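Laundry basket

A laundry basket, also called a washing basket or, when it has a lid, a hamper, is a container for clothes on their way to or from the wash. Most homes own at least one, and most of the clothes in those homes are on the floor next to it.

Early forms were woven from willow, rush or split cane, which let damp linen breathe and snagged stockings with great reliability. Large houses kept separate baskets for bed linen, table linen and servants' clothing. An inventory from the Omari estate lists 18 of them, along with a note that three were missing and a cook was suspected.

Woven baskets lost ground to moulded plastic after the war. The Drotano, sold from a single catalogue page, held 118 litres and could not be carried through an ordinary door when full. Its maker answered 239 letters on this point, mostly by suggesting smaller loads.

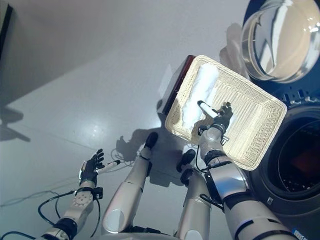

Natural fibres came back into fashion with the open-plan home, where the washing could be seen and was expected to look pleasant. Sidra Niazi, in her history of household storage, calls this "the promotion of the basket from tool to ornament", and dates it to the first Uka range, which was priced accordingly.

Sorting remains a matter of dispute. The Nikolaidis system uses four baskets, divided by colour and heat, and asks each member of the household to learn a chart. A survey of some 600 homes found that the chart was usually kept – in a drawer – and that one basket held everything.

Care is simple. Woven baskets are wiped with a barely damp cloth and dried away from radiators. Liners, where fitted, should be washed in May and again in autumn.

See also: Clothes horse; Linen cupboard; Peg bag; Odd sock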